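How My Robot Arm Learned to Pick Up a Cup

Have you ever tried to pick up a cup while wearing giant oven mitts? Go try it, I'll wait. It's hard, right? You can't feel how tight you're squeezing, and your thumb is never where you think it is. That's pretty much what life is like for a robot arm.

I've been building and fixing up an arm at the Zastmont workshop, which is a big shared room where people make kites and bike trailers and all sorts of stuff. I go on Saturday mornings. My arm is called Sullo. I didn't make every piece myself (no way!), but I've taken it apart and put it back together enough times to know it pretty well, and kids who come by always ask me the same thing: how does it know what to do?

Let's start with your own arm. Hold it out straight. You've got a shoulder, an elbow and a wrist, and each one is a place where your arm can bend or turn. On a robot we call those places joints. Sullo has 6 of them, and inside every joint there's a motor. When I want the hand to move somewhere, a computer works out how far each motor has to turn, and they all go at once. If just one of them turns too far, the hand ends up in the wrong spot – and then you get a cup flying across the room.

Next comes the hand, which is called a gripper. You have five fingers. My gripper has two, and they work like a pair of kitchen tongs. Open, close, open, close. That's it! You'd be amazed how much you can do with two fingers, though. Try picking up a pencil using only your thumb and one finger. Easy. Now try an orange. Not so easy, but you'll find a way.

Cups are a funny in-between thing. You can grab one around the outside, like you do when you take a drink, or you can pinch it by the rim, with one finger inside and one outside. Pinching works well for a small gripper, but the cup can swing and tip, so you wouldn't want any juice in it.
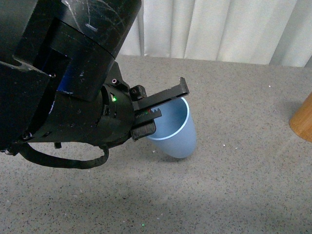
Got it by the rim! The blue cup hangs at a tilt when it's pinched on one side.

Why does it tilt? Blame gravity. Gravity pulls down on every bit of the cup, but the gripper is only holding on at one edge, so the rest of the cup wants to swing down underneath. You can test this at home with an empty plastic cup. Pinch the rim with two fingers, very gently, and see what the bottom does. Then squeeze harder and see if you can stop it.

Squeezing is the tricky part. Too soft and the cup slips. Too hard and a thin cup gets squashed. I wrote a little program that closes the fingers a tiny step at a time, and it took me ages to get the last few steps right. One day I ran 25 tries in a row and dropped so many that I went and ate my sandwich instead.

I keep a notebook of all the tries, by the way. Up to now there are 3,369 in it, and 1,692 of those were good grabs. So Sullo gets it right a bit more than half the time. A toddler would beat us! But my first pages are nearly all drops, and the newer ones look a lot better.

If you want to make a gripper of your own, start with two craft sticks and a clothespin. Glue one stick to each side of the clothespin so they poke out past the end that pinches, and let the glue dry overnight. Wrap a rubber band around each tip to make it less slippery. Then see what you can lift. A sock? A grape? A paper cup by the rim? Write down which ones you drop, too.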